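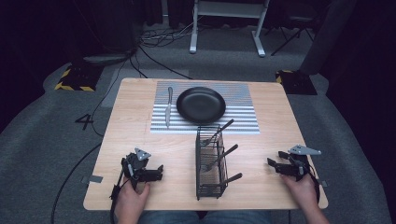
The last set menu

By half past seven the dining room at Illard has reached the pitch at which you have to lean in to hear about somebody's kitchen extension. It is a small guest house on the road out of Emen, with four bedrooms upstairs and a restaurant below that has quietly become the reason people book the bedrooms. Dinner is one menu, served to everybody at once. If you don't like beetroot, you are asked to say so before you arrive, and a surprising number of people wait until it is in front of them.

I had come to find out whether the set menu, a thing my parents regarded as a mild punishment, could really be back in fashion. For most of my adult life restaurants have been telling me that I can have whatever I like. I can swap the chips for salad, the salad for another salad, and build my own burger out of a list as long as a tenancy agreement. I have never built a good one. I am not qualified.

At Illard the decision is taken out of your hands, along with your coat. On the night I went there was a celeriac soup with a good deal more butter in it than anyone admitted to, then a slab of pork with prunes, then cheese, then a pear thing. The menu card called it "pear". It had been baked, I think, in something, and then had something else done to it, and I would have eaten another.

The whole room gets the soup within a couple of minutes. This has an odd effect on strangers. The couple to my left, who had arrived not speaking, were discussing the prunes with the table behind them by the time the plates went back. A man across the room asked me whether I was going to finish my bread. I was, as it happens, but I admired the directness.

Booking is done by telephone, between three and five in the afternoon, and the line is engaged for most of that. The house keeps a ledger by the door, a proper one with a ribbon, and the front-of-house manager let me look at the running total while she hunted for my reservation. They had served 2,782 dinners since January. She seemed a little embarrassed by it, as if it were a bar bill.

Twelve miles away in Boltik, things are done differently. Yook opened in the old seed merchant's with the opposite idea: a long room, a longer menu, and a tablet on every table so that you need not trouble a human being until you want to pay, when you must trouble several. The food is perfectly decent. I had a bowl of noodles that I would have been pleased with if I hadn't spent so much time choosing the toppings, one of which was "crunch". I ordered crunch. It was fried onions.

Yook is also a very slick operation when it comes to being told how well it is doing. My receipt asked me for a rating. So did a card on the way out, and so did a text message I received on the bus. The manager told me, with real pride, that they had collected 746 responses in the autumn, and that the commonest complaint was the number of times people were asked to respond. They were thinking of sending out a survey.

Illard has a visitors' book. It lives on the windowsill by the stairs with a biro on a string, and the entries run from "Lovely!" to a page and a half on the mattress in the back bedroom. Somebody has drawn a very fair likeness of the cheese. I asked the cook whether she read it. She said she read it in January, when they were shut, with a drink.

There are catches to all this. The cooking at Illard is not cheap, and if you are late, you are late for everyone. A party of six came in after the soup had gone round and got a look from the waiter that I would not care to have had myself. Vegetarians are well looked after if they ring ahead, vegans less so, and children are offered the same dinner in a smaller heap. Parking is on the verge. My taxi driver couldn't find the turning and then, having found it, didn't believe it.

December is the busy month, and most of it has already gone. The Christmas menu is goose, with no alternative printed, though I am told a fish has been produced in an emergency. They will close after New Year and open again when the cook feels like it, usually some way into February.

I rang to book for the spring the afternoon I got home. It was engaged. I tried again at ten to five and was put down for a table in March, and asked whether I had any objection to rhubarb.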